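Pouring Station Project: Equipment Plan and Budget
Submitted 05/06/2022

1. What we asked for

Our group was given $3,656 and told to plan a pouring station with two arms. The arms and grippers came with the lab, so the money only had to cover everything else. We assumed this would make the budget section short. Our first draft, written in April, had 72 line items and included a second table.

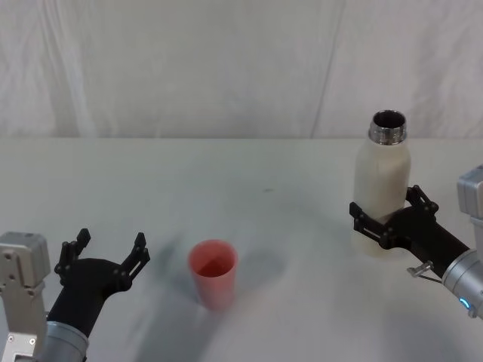 The second table went first. After that we cut anything that existed mainly because the Trellov catalog had a nice photo of it. Trellov also wanted $561 for a set of padded fingertips, and we spent two meetings discussing these with great seriousness before checking whether the fingers we had would open wide enough for a bottle.

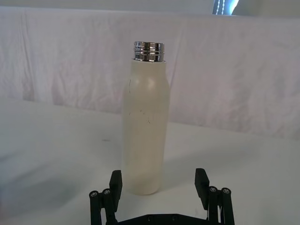

2. Bottles and cups

We budgeted for one bottle and one cup. Reviewers from the Ikholm section pointed out that this leaves no spares, and they are right. A matte bottle picks up scuffs, and ours has a fine collection across the middle. Replacements now have their own line, under "consumables," a word that makes a bottle sound much more exciting than it is.

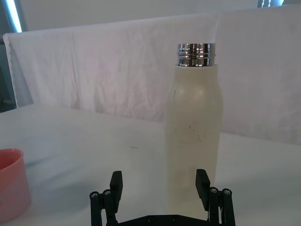 The cup is plastic and cheap, so we asked for a stack. Caps are not in the plan. Unscrewing one is a separate task with a separate budget, and the Kaimal group is welcome to it.

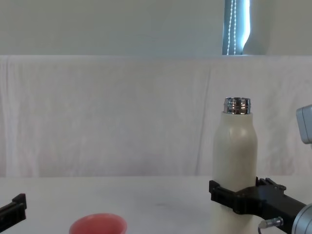
3. Still open

Backdrop: keep the cloth. A rigid panel was quoted by Cliltthorpe at a price we took personally. Ironing is unfunded.

Cables: we need longer ones and strain relief at both wrists. Not yet priced.

Fingertips: moved to next semester's request, where they can be somebody else's two meetings.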